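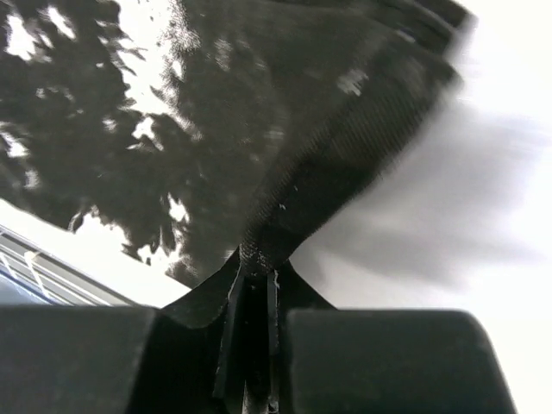
When the Folding Arms Won't Let Go

Sooner or later your laundry arms will seize a perfectly good tee and refuse to give it back. Ours did it in October with a tea towel: both grippers on the cloth, both arms convinced they were in charge. The towel lost. So did one finger pad and a wrist motor, and the colour of the smell in the laundry was best described as brown.

What follows is for the two-arm Brovar bench kit, but most home-built benches misbehave in the same ways.

Stop it first, negotiate later

Hit the stop switch before you touch the cloth. Pausing the program leaves the motors holding, and a held gripper has no idea that the thing between its fingers is now your thumb. Put the switch where you can reach it without leaning across the arms. Ours was on the back wall for a year, a triumph of tidy wiring.

Some arms go limp when the power's cut and drop whatever they were carrying, elbow included. Support the link with one hand as you switch off.

Getting the cloth out

Don't yank. Knit fabric stretches, then catches in the slots between the fingers, and you'll be picking fluff out of the rails with tweezers until tea. Open the jaws by hand if yours allow it, ease the bunched part up and out, and check for lint before powering up again.

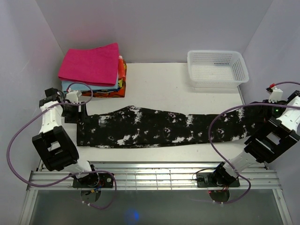
Lay the next item flat, with the rest of the pile well back from the middle. Long dark garments are the worst offenders in our house. An arm that grabs one end while the other arm is still parked on the far end will pull until something gives, so we now run error code 35 (grip conflict) as a full stop instead of a polite beep.

Cables

Look at every loop before a run. A loop needs enough slack for the arm to reach its furthest corner, and any more than that will go fishing for sleeves. Cable ties on the links help. Leave the joints free, and move the arm through its whole range by hand with the power off. If the cable goes tight anywhere, fix it then.

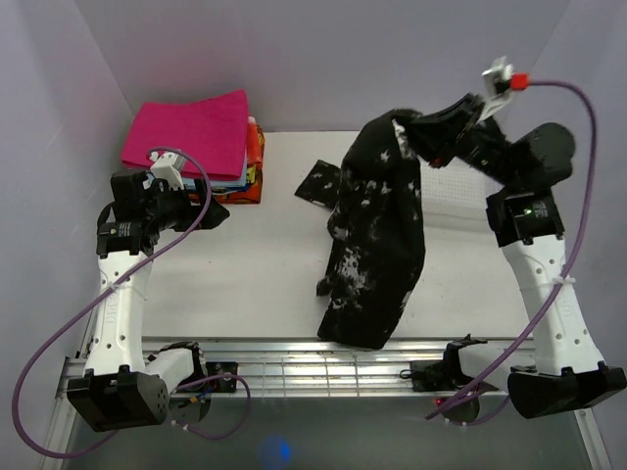
LAUNDRY > REPAIRS AND UPKEEP

Finger pads: replace when shiny. The Ledholm ones lasted us 253 loads, the cheap ones 128.

Grip force: start low. A tee weighs next to nothing and doesn't need to be arrested.

Hot motors: if a housing is too warm to keep your palm on, leave the whole bench off until it cools. A motor that stalls twice on the same fold has a problem you won't cure by pressing go a third time.

Kids, cats and loose cuffs: keep them behind the rail. Roll your own sleeves up too, as the arms are poor judges of whether a shirt is occupied.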